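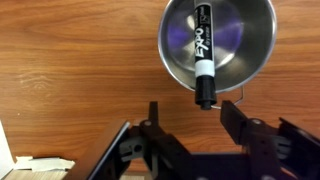

4.2 Picking from the bowl

Most of our evenings in the shared workshop on Larkum went into one small task, and we would like to spend a little time on it, since it taught us more about the build than all of the bench tests put together. The arm (we call it Drestoretti, after the shop that sold us its first set of motors) has to take a dry erase marker out of a steel bowl and set it down on the table. A child does this without looking. Our arm needed 177 attempts before we were willing to write any numbers down, and we remain very fond of it anyway.

The wrist camera does nearly all of the seeing. We had a second camera on a shelf for a while, but people kept hanging their coats in front of it, and Agustina Vergara finally persuaded the rest of us to find out how far the wrist view alone would carry us. Figure 4 gives the view with the fingers open near the bowl. 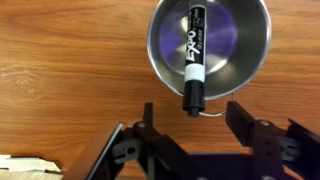

Figure 4. Wrist view with the gripper open, marker and bowl ahead.

Our finger detector was the part we rewrote most often, and it is still the part we trust least. It began as a plain brightness threshold, which was cheap to run and easy to explain to visitors, and which worked nicely on a sheet of white cardboard. A polished bowl is another matter. The purple patch reflected in its bottom was enough to pull the threshold off, so we moved to matching on the edges of the barrel, where the white band just above the cap gives a good strong line to hold on to. The lettering helps as well, though we were slow to take advantage of it.

With the edge matcher in place we recorded 759 frames in February, always with the same wooden tabletop and the same lamp, and marked the cap in each of them by hand. Of these we set aside 25 for checking and left them alone until the very end. The matcher lost the cap in 16 frames of the larger group, and we went back over every one of them together with a pot of coffee. The code and the drawings for the wrist bracket are kept in the Daneshvar folder on the workshop machine, along with Agustina's notes on cable routing, which we recommend warmly to anyone attempting the same build.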